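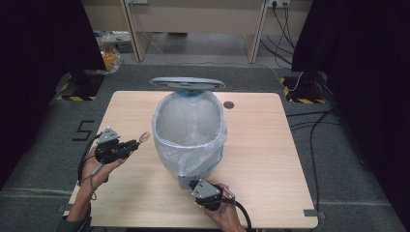
桌上的小垃圾桶，翻盖开着，套着半透明的白色垃圾袋

Brikum 手持扩音器使用评测：开集会够不够用

发布于2021年8月16日　分类：器材

我们这个小组常年在市政厅前面的广场上办集会，议题有租金、公交线路，也有声援难民家庭的。规模都不大，人多的时候站满台阶前那一块，人少的时候只有一圈熟面孔。以前一直借别的团体的扩音器，借来的东西不是电池没电，就是开关接触不良，有一回讲话讲到一半没声了，后面的人以为已经散场，走了一批。春天的时候大家凑钱，从 Hegazy 的网店买了一台 Brikum，花了90英镑。用到现在，该试的场合基本都试过了，写一下使用情况，给也打算买的团体参考。

先说明一下，机器是自己付钱买的，和厂家、店家都没有来往。

开箱和做工

盒子里有主机、一个有线手咪、一条肩带、一根充电线和一本薄说明书。说明书只有英文，字很小，关于警报音怎么关闭的那一页要找半天。喇叭口和机身都是塑料的，接缝处平整，没有毛刺。手柄上包了一层防滑胶，夏天手心出汗也握得住。肩带的挂扣偏软，我们用了几次就换成了自己的登山扣。

重量在同类里算中等。单手举着讲完一段五分钟左右的发言没有问题，再长就得换手，或者挂在肩上用手咪。个子不高的同伴反映，挂在肩上的时候喇叭口会碰到胯骨，走路一颠一颠的，需要把肩带收到最短。

音量

这是大家最关心的。我们在一个清早去空场地上试过，音量开到最大，站在100米外能听清每一句话，普通语速，不用喊。真正办活动的时候情况差很多。旁边有公交车过，有人敲鼓，有人聊天，能听清内容的范围缩到广场中段，再往后只能听出有人在讲话。

所以别太相信包装上写的距离。那种数字多半是在开阔地、没有风、没有人的条件下得出来的。如果你们的活动人多到站满整条街，这台机器不够，要么租一套带支架的音箱，要么在队伍中间再安排一台，由第二个人复述。我们有一次游行就是这么做的，前面讲一句，中间跟一句，效率低，但后面的人确实听到了。

音质方面，中频突出，人声听起来有点扁，不过字音清楚。女声比男声更容易听清。嗓音低沉的人最好把麦克风离嘴稍远一点，语速放慢，否则会糊成一片。用它放音乐不合适，低音完全没有，高音刺耳。

啸叫

用机身自带的麦克风时基本没有啸叫。换成手咪就要小心，手咪一旦转到喇叭口前面，马上会叫起来，声音很尖，站在旁边的人会捂耳朵。解决办法是讲话的人背着喇叭，喇叭口朝前，手咪拿在胸前，身体挡在中间。第一次用的人需要提前练一下，不要等到上台再试。墙边和桥洞下面啸叫会更明显，音量要调低一些。

电池

机器可以用内置电池，也可以装干电池。内置电池充满后，断断续续用了一个下午还剩一格。我们专门测过一次连续讲话，音量开到八成，朗读一份很长的会议记录，几个人轮流，结果读到嗓子都哑了它还没关机，最后只好放弃，没有得出准确时间。对普通的集会来说，电量可以放心。

充电比较慢，而且充电时不能使用。指示灯只有红绿两种颜色，看不出充到了多少。比较实用的做法是前一天晚上就插上，出门时再带一组干电池备用。换干电池要拧开一颗螺丝，现场没有螺丝刀会很麻烦，我们后来在包里放了一把小的。

录音循环功能

按住侧面的按钮可以录一段话，然后反复播放。最长能录33秒，喊口号够用，念一份声明就不够了。这个功能我一开始觉得多余，后来用得很多。活动开始前要反复提醒大家集合地点、散场时间、不要站在机动车道上，录一遍放着就行，省嗓子。缺点是一关机录音就没了，每次都要重录。

警报音

手柄下方有一个警报按钮，声音很大，位置也不好，握手柄时小指容易碰到。我们有一次在安静的默哀环节误触，场面很尴尬。之后用胶布把按钮贴住了。说明书里写了可以关闭，方法是开机时同时按住两个键，但断电后又会恢复，等于每次都要重新设置一遍，不如贴胶布。

另外，有些地方对在公共场所使用扩音设备有时段或者音量上的规定，警报声更容易招来投诉。去之前先问清楚当地怎么规定，有的广场要事先登记，有的在议会开会期间管得更严。我们一般在活动通知里写明会使用一台手持扩音器，现场负责人手里留一份登记的回执。

雨天

这台机器没有标明防水。小雨里用过两次，喇叭口朝下倾斜，机身罩一个塑料袋，没有出问题。大雨我没敢试。手咪的接口没有盖子，比机身更怕水，下雨时我建议直接拔掉手咪，用机身自带的麦克风。活动结束后要把电池仓打开晾一晚上。

和另外两台的对比

组里的 Moataz Fahmy 以前在别的团体负责现场，用过的扩音器比我多，我请他把手头的 Grilard 也带来一起试。Grilard 比 Brikum 重，声音更大，低沉的嗓音也能传得清楚，接口有胶盖，电池仓不用螺丝。他的意见是，经常办大活动的团体应该直接买 Grilard，多出来的钱花得值。我基本同意，但是它举起来实在累，我们组里有几位年纪大的发言人拿不动，必须有人在旁边替他们举着。

Skondetance 是另一个极端，很小，能塞进背包侧袋，适合带队走路时提醒大家过马路。音量只能照顾到身边的一小群人，拿来讲话不行。如果你们的活动以导览、巡访、挨家敲门为主，它更合适。

三台的按键布局都不一样，混着用很容易按错。一个团体最好固定用一种。

售后

用到第三个月，手咪的线在根部出现接触不良，弯到某个角度就断声。给 Hegazy 发了邮件，附上一段录像，对方没有要求寄回，直接补发了一个新手咪，从发邮件到收到东西用了18天。时间有点长，中间有一场活动只能不用手咪。新手咪到现在没有问题，我在线的根部缠了几圈绝缘胶带。

单独购买手咪也可以，店里有货，但颜色只有一种，和机身不太配，不影响使用。

优缺点

优点：人声清楚，电池耐用，手柄好握，录音循环实用，价格在小团体能承受的范围内。

缺点：充电慢，换电池要螺丝刀，警报按钮容易误触，手咪的线不结实，不防水，肩带挂扣太软。

适合谁

几十个人站在一个广场或者一条人行道上，有几位发言人轮流讲话，这种情况用它正好。人再多就要考虑更大的设备。如果一年只办一两次活动，没有必要买，向别的团体借或者租都行，只是借之前一定要当面开机试一遍。

我们十一月还有一场活动，地点换到河边，风会比较大，到时候打算给麦克风加一个海绵罩再试。有结果会在这一页下面补充。

补充一个评论区有人问的问题：喇叭口能不能拆下来方便携带？不能，是固定的。我们用一个旧的圆形洗衣袋装着，外面再套一个布包，放在车后座上没有压坏过。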